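Search the notebook
Search
Skip to latest entry

Pirkport bedroom, tidy-up set

July 2019

Second long stretch in the furnished bedroom and I'm finally feeling like we've got a rhythm. The task is the same one Ademir wrote up for Predance back in February: litter on the floor, bin in one hand, pick with the other, drop it in, next bit. Sounds dead simple when you say it fast. We've got 559 good episodes out of the 1,000 I promised for this room, so we're past the halfway mark and I'm allowed a biscuit.

Big change this week is that the left arm holds the bin the whole time. Before, we parked the bin on the carpet and drove back to it for every single item, and the logs were mostly driving. Solange suggested holding on to it and bringing the bin along to the rubbish, and I was sceptical (sorry Solange) because I thought the grip on the rim would wander. It does wander a bit. I've been squeezing harder on the left than I would with a bare rim, what with the plastic liner folded over it, and that seems to keep things settled. If you're teleoperating after me, close the left gripper fully before you start recording and then leave that hand alone!

Items in rotation are wrappers, crumpled plastic, the tan sponge and a few odds and ends. The sponge is my favourite colour problem. On that beige carpet it nearly vanishes in the head camera when the light goes flat, and I've caught myself hunting for it on the monitor while the recording ticks over. I'd like to keep it in for exactly that reason. Ademir wants to swap it for a bright one. We'll argue about it over lunch.

Mid-episode, with the red wrapper already binned and the sponge up next:
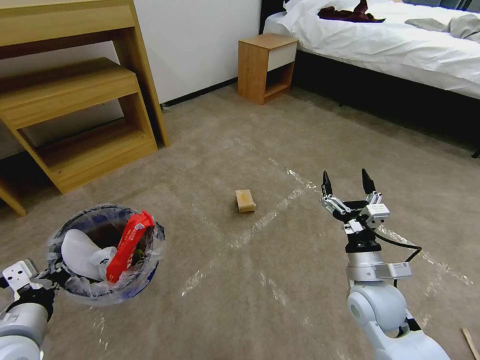

Things to fix before the next block

1. Right gripper approach. I keep starting with the fingers spread and pointing up, then swinging down late, and every operator does the swing differently. Pick one. I vote for coming down from straight above, fingers already turned to match the short side of the item.

2. Tape on the carpet. The clear strips catch the light and give us shiny lines all over the floor. I ran 21 episodes with the blinds shut to see if the glare eased off and haven't looked at them properly yet. Whoever gets to it first, jot the result in the margin please.

3. Tall rubbish in the bin. A wrapper that stands up against the rim is still a success as far as I'm concerned, but Solange has been marking some of those as partial. We need one rule. Mine is: if it stays in when the arm moves off, it counts.

4. Stuff on the bed. Clothes left on the sheets are background and stay where they are, different each batch if you can be bothered. Don't let them creep into the task. Minville tried combining floor and bed in one prompt and their labels were a dog's breakfast.

5. Episode endings. Stop recording once the right hand is clear of the bin – not when you've had a stretch and a sip of tea. I trimmed a lot of dead time off the tails yesterday arvo and most of it was mine.

Zürcher still want 3,000 across all the rooms, and I reckon we'll get there if the batteries behave. The kitchen is next on the list and I haven't organised any props for it. Ademir, have you still got the box of empty packets, or did that go out with the recycling?

Also the left wrist has started making a small ticking noise when I lift the bin high. Could be nothing. I've written it on the whiteboard and will have a listen with the cover off before anyone else drives it.

4 comments
Shared 2 times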